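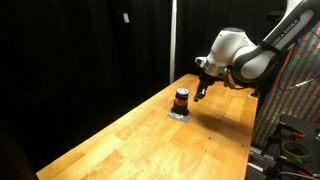
The arm over the bench, with a jar on its tape mark.

Call for participants: evening helpers for a shared workshop robot build

Posted 2024-01-02 by Emrys Gwilliam

We are looking for two people to join the arm build at the Dendbridge shared workshop, starting in February. The project is called Wikerard. The aim is a bench that can pick up small jars, move them and put them back where they came from, using a Franka Emika arm with a parallel-jaw gripper.

The arm moves and the gripper opens and closes under our own code. What we need now is many more hours of patient running, and someone to sort out the wiring and the framework under the table.

Place 1 — bench running
You would set out jars, start each run, write down how it went and reset the bench for the next one. We have logged 193 runs and want 930 before we change the gripper fingers. No programming needed. You should be happy doing the same job carefully for a couple of hours, and your notes need to be readable by other people.

Place 2 — frame and cables
You would tidy the cable runs, add brackets to the aluminium extrusion and make a proper mount for the breadboard plate. You should be able to use a drill, a hacksaw and a crimping tool without supervision. Some Python would help but we can teach what you need.

Both places are unpaid. We cover workshop membership for as long as you are on the project, plus bus fares within Dendbridge. Sessions are two evenings a week, 7 pm to 9.30 pm, and we ask for one of them at least. You must be 18 or over. Everyone does the Tovico safety induction before going near the arm — it takes one evening and there is a short practical at the end.

The workshop is at Unit 195, Ifans Yard. There is step-free access from the yard side and the bench can be worked at from a stool.

To apply, send a few lines saying which place you want, which evenings you can do and one thing you have built or mended. Leave it at the workshop desk marked Wikerard, or hand it to Emrys on a build evening. We will invite people in to see the bench running before anyone commits.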